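La demostración número 87

A las 6 de la mañana la casa de Anville todavía olía a café y yo ya tenía las manos metidas en las pinzas. Me había tocado la ropa, ¡por fin la ropa! Llevaba toda la temporada enseñando a cerrar cajones y a enderezar zapatos, y en Esirholm me habían prometido que, si mis grabaciones salían limpias, en enero me pasarían a los dormitorios.

El trabajo tiene algo de baile. Una pinza en cada mano, los codos pegados, y a moverse como te gustaría que se moviera otro que todavía no sabe. Porque de eso se trata: lo que yo hago aquí con los dedos amarillos lo repasará después Femard, el robot que espera en el laboratorio, hasta sacar de mis gestos los suyos. Nunca ha tocado una sábana. Todo lo que sabe de la tela lo sabe por nosotros, y a mí eso me sigue pareciendo una maravilla.

Mi abuela doblaba sin mirar. Apoyaba la palma, buscaba el borde con dos dedos y la tela parecía obedecerle de puro cariño. Yo intentaba copiarla a los cuatro años, subida a un taburete, y me salían unos bultos tremendos — ella los guardaba igual, en el estante de arriba, con toda seriedad. Pensé en aquellos bultos cuando me acerqué a la cama.

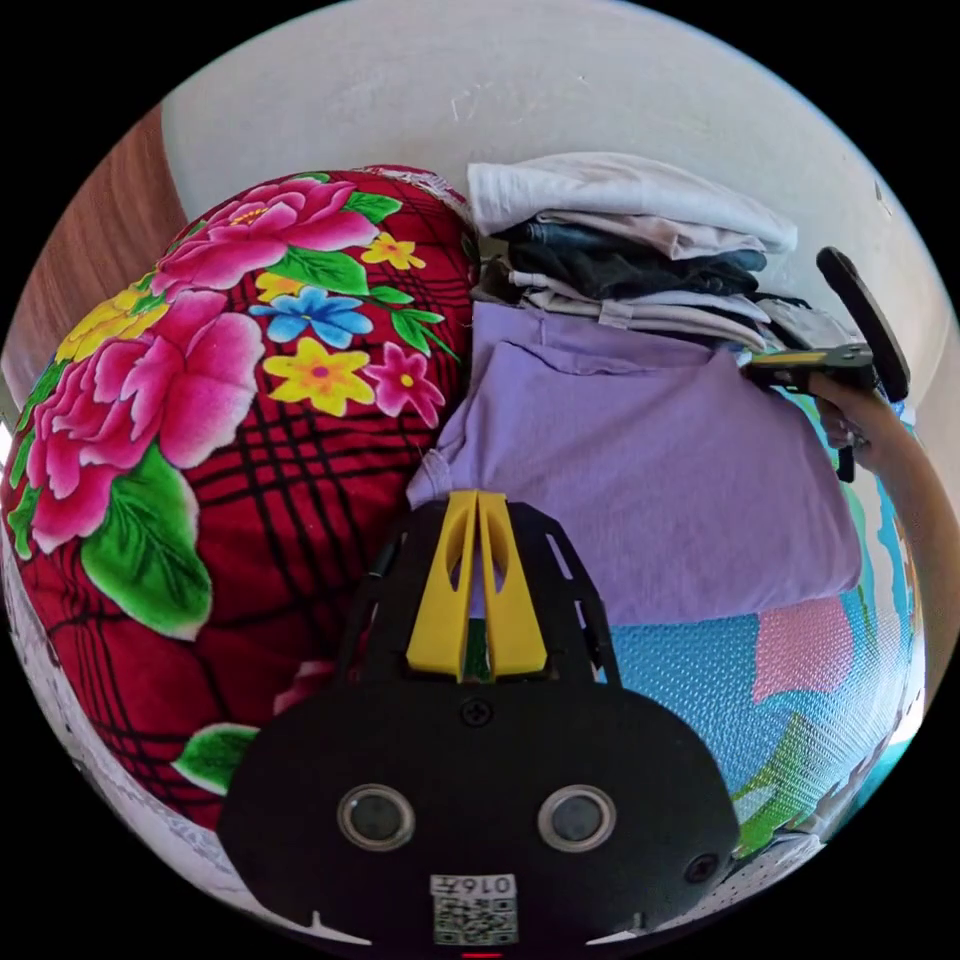
La tela lila, junto a los dedos amarillos, y al lado la colcha de las flores grandes.

Respiré. Bajé la mano izquierda despacio, abrí, rocé la tela, cerré. Demasiado arriba. Volví a empezar. A la tercera noté el pliegue entre los dedos, ese tironcito mínimo que sube por el mango y llega hasta la muñeca, y me dieron ganas de gritar. No grité, que el micrófono también graba, pero sonreí como una tonta delante de la pila de ropa.

Por la tarde subí el archivo. La demostración 87, la mía, entró en una lista que iba ya por las 626, y me quedé mirando cómo avanzaba la barra.

El mensaje de Yoo, el taller donde prueban lo que aprende Femard, llegó cuando ya estaba cenando. Era un vídeo muy corto. El robot se acercaba a una toalla, la rozaba, soltaba y volvía a intentarlo. Y entonces, antes de levantarla, apoyaba la pinza abierta y la deslizaba hasta encontrar el borde.

Lo vi seis veces seguidas, de pie en la cocina, con la sopa enfriándose. Después fui al armario, saqué una sábana y la doblé sin mirar.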